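Murkell Hand Kit – club and class edition

Left hand, right hand or the pair. Sold by Stetus Parts, built up and tested with the Lenihan after-school robotics club.

In stock: left hands yes, right hands back in September. Pairs ship when both are ready, we don't split them.

What you get
Four fingers and a thumb, segmented, pre-strung
Shells for palm and back, snap on
Wrist plate, 6 screws, one spare
Cable set, short and long
Printed build guide (the PDF is newer, use the PDF)

Not in the box: power supply, controller board, arm. The Pisska board works fine, so does most anything that talks serial. Ask first if your not sure.

Weight limit 200 grams at the fingertips. Please stick to it. Students always try a full water bottle, and the tendon line on the second finger goes first. Replacement line is cheap, restringing takes a whole club meeting.

Build time – one long afternoon for two people with the guide open. Sinéad Mulcahy's class split it over four lessons and that was fine too. Do the thumb last. Do not tighten the wrist screws until every finger moves freely by hand. 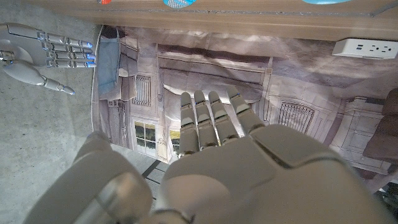 Calibration next. Power on with the fingers open and nothing in the palm, run the open/close routine twice, save. If a finger stops short, check the joint pins before you touch the software. Nine times out of ten its a pin.

For competition teams: the hand is legal in the open class at the Lenihan Cup, check your own rules for anywhere else. Tomás Cronin's team ran theirs for about 2000 grips over a season and swapped two pins and one cable. Keep spares in the pit box.

School orders
Purchase orders OK. Put the teacher's name on it, not just the school, we had a box sit in a front office for most of a month. Class packs come with extra pins and line and one set of shells in case somebody steps on one.

Part numbers
Left hand: MK-106-L
Right hand: MK-106-R
Spare pins and line: MK-106-S

Returns within 30 days if the shells haven't been drilled or painted. Painted ones look great, we just cant resell them.

Questions go to Ailbhe Ní Bhriain at the parts desk, mornings are best. Send a short video of the problem if you can – saves a lot of back and forth.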